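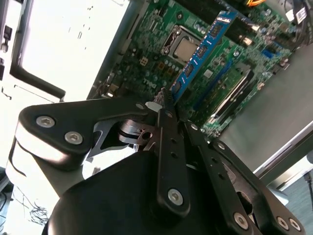

*Blue memory stick over the green board, processor up and to the left*

## Old Dell desktop won't start after I added memory – did I break it?

Posted in **Home Computers** by **plustine_porch**

Hello everybody, and thank you in advance for being patient with me. I have an older Dell desktop that I keep in the sewing room, mostly for patterns, email and the bookkeeping for my little alterations business. It had gotten so slow that I could start it up, go make toast, eat the toast and come back to find it still thinking. My nephew told me more memory would help, so I ordered a used stick from Sulemana Parts for 23 dollars and sat down with it Thursday evening.

I unplugged everything, took off the side panel and laid the case down flat. The photo at the top has the new stick just over the board. I pushed it into the empty slot next to the old one, put the panel back on and pressed the power button. The fan spins, the light on the front comes on amber, and the screen stays black. There are some beeps too, but I was too flustered to listen properly.

I took the new stick out again and the computer started up like nothing had happened, so at least I haven't lost my files. Is the stick bad? Is it the wrong kind? It did feel like I was pushing awfully hard, and I stopped before anything could crack. I have 14 days to send it back and would love to know before then.

---

**Duvthorpe_Dan** · 43 helpful votes

First, take a breath, because a machine that comes back to life when you remove the new stick is a pretty healthy machine! I've put memory into more old desktops than I can remember, and your line about stopping before anything could crack makes me think the stick never went all the way in. They take a surprising amount of push the first time, especially in a slot that has sat empty for years.

I'd try it again like this:

1. Shut down, pull the power cord and hold the power button for a few seconds.
2. Lay the case on its side on a firm table (a bed or a carpet is no good for this) and touch bare metal on the case before you pick up the stick.
3. Open the clips at the ends of the slot. Some slots only have one that moves.
4. Look for the notch in the gold edge and match it to the bump in the slot. If they don't line up, turn the stick end for end. If they still don't line up, stop there – it's the wrong type and no amount of pushing will help.
5. Hold the stick by its ends, straight up and down, and press one end and then the other until the clips come up and click.

If it still won't start, take the old stick out and try the new one by itself in the slot the old one was using. That tells you whether the two just don't get along. And do write down the beeps, long ones and short ones, and look them up under your exact model.

Also check the small label on each stick. The type has to be the same on both (DDR3 with DDR3, for instance). I can't read the one in your picture, so you'll have to squint at it yourself.

---

**stisex_mike**

probably bad ram. used stuff is a gamble, send it back and get new

---

**quiltsandcables**

Dan's steps are good, and I'd only add a little from my own adventure with my mother's Dell. Hers did the very same thing, black screen and all, and the stick turned out to be meant for servers. It fit the slot beautifully and the computer wanted nothing to do with it. If your label says ECC or registered, ask the seller whether it suits your model before you spend another evening on it.

Give the slot a puff of canned air while you're in there, too. Mine had up to 33 threads' worth of quilt fuzz in it, I swear, and a sewing room can't be any kinder to a computer than mine is!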